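Cup lid

A cup lid is a flat or domed cover for a drinking cup. Keeps heat in, dust and flies out. Found on mugs, tea cups, travel cups. Materials: clay, wood, metal, silicone, plastic.

History

Lidded cups were sold at the Trindska market by the potter Soledad Lozano, who fired lid and cup together so the glaze matched. Her shop closed in August, date of founding unclear. Later makers in Mazza sold lids seperately.

Types

Drop-in lids sit inside the rim. Cap lids go over it. Loose lids just rest on top and slide off easily, esp. on cups with flared walls. Some have a knob, some dont.

Shape and fit

Fit depends mostly on the outline of the rim. Round on round is the usual pairing and can be put down at any angle. Mixed outlines are harder, as with a smooth off-white oval and a squarish, rounded cream cup, where the oval can tip and dip its lower part into the opening instead of lying across it. Flat ones with no knob get held by the edge. See also: Saucer, Coaster.

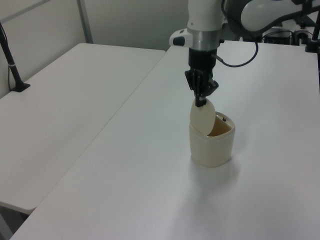
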